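How to Clean Up and Store a Set of Colored Blocks

Vaida Sproģis
Updated 12/15/25

Quick one today. I get asked how I keep the block sets going at the Goodwin Street playroom, where they get chewed, dropped, stepped on and left under the radiator. It isn't hard. Takes an evening, most of it waiting on things to dry.

I'm writing for wood blocks with a painted or stained finish, since our Fostitz set is the one I do most. Plastic ones, skip the oil and the sanding, do the rest.

What you need

An open metal bin, low sides. Ours is 17 inches long
Two old towels
Bowl of warm water
Dish soap (I use Doleo, any mild one works)
Fine sandpaper
Soft rag
A little food-safe oil, optional
Masking tape and a marker
Felt pads for the bottom of the bin, I get the Nika ones and trim them

Step 1. Dump everything out

All of it. On a towel, not the bare floor. Check under the sofa first or you'll be doing this twice. Pull out whatever isn't a block — crayons, raisins, the arm off a doll. Put those in a cup and deal with it later.

Step 2. Pull the bad ones

Run your thumb along each edge. Rough, splintered, cracked, they go to the side. Small rough spots get sanded. A crack you can get a fingernail into, throw it out. I know. Throw it out anyway.

Flaking paint, same thing if you don't know how old the set is. Ours I know, so those get sanded back and repainted in May when I can have the windows open. Old hand-me-down sets from someones attic I wouldn't bother with.

Step 3. Wash

Don't soak wood blocks. Please. They swell and the ends go fuzzy and then nothing stacks. Wring the rag out until it barely drips, wipe all six sides, wipe again with plain water, stand them on end on the dry towel. Do the reds separately the first time in case color comes off on the rag. Ours did a bit, the first year only.

Marker stains: a dab of baking soda on the damp rag, small circles, go easy. Some of it will stay. Fine.

Step 4. Dry

Overnight. Not on the heater, not in the oven (yes somebody tried). Turn them once before bed if you remember.

Step 5. Sand and oil

Fine paper, with the grain, just the rough spot and a little past it. Wipe the dust off. If the wood looks thirsty, rub in a few drops of oil and buff it off right away. Too much and they stay tacky for days and pick up every hair in the house.

Painted faces don't need oil. Only the bare spots.

Step 6. Sort

By color first, then by length. Kids put things back by color way faster than by shape, at least mine do. The greens and the reddish ones are the longest in our set so they get a bin together and the small stuff goes in another.

Before you pack for real, lay a few in the bin and see how they fit. Try one lengthwise down a side, then some crosswise next to it. You'll see pretty fast which way wastes less room.

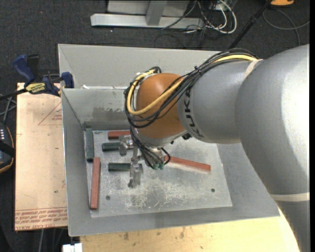 Dark green and reddish-brown blocks in an open metal bin, one green lengthwise along the left side.

Once you like the layout, take them back out and put your felt down. Cut it a hair smaller than the floor of the bin so the corners don't curl up. No glue, you'll want to lift it and shake the crumbs out.

Step 7. Pack

Long ones first, flat, against the sides. Then fill across. Second layer runs the other way so they lock up a little and don't slide when you carry it. Stop before the top edge. If blocks stick up over the rim the bins won't stack, and fingers get pinched.

Do not fill it to the weight you can lift. Fill it to the weight the smallest kid can drag. We had 51 blocks in one bin at first and it just never moved off the shelf. Split it in two and suddenly they were playing with them again.

Step 8. Label

Strip of masking tape on the short end, facing out. Color name, plus a dab of the actual color if your kids aren't reading yet. Stick one more piece inside with the number that belongs in there. Our full set is 50 now — one got the fingernail test and lost — so when something's missing I know before it ends up in the vacuum.

How often

Wipe down every couple weeks, more if there's a cold going through the house. The full job, four times a year is what I do. Between those I just check for splinters while I'm putting them away.

A few things people ask

Can I use a plastic bin? Sure. Lighter too. I like metal for wiping out, but it's loud without the felt.

Vinegar? Works ok, one part to a lot of water. Smells for a day. Wipe it off after.

Lid or no lid? No lid. Lids get lost or sat on, and damp blocks under a lid get musty.

Do I have to sort by color? No. If you have only one kind of block just go by length and skip the paint dab on the label.

The blocks stick together after painting. Paint wasn't cured. Spread them out, give it a week, dust with a tiny bit of cornstarch if they still grab. Then wipe teh starch off.

Next one will be the wooden train track, same idea but the connectors are a pain. If you have a trick for loose pegs send it to me before then.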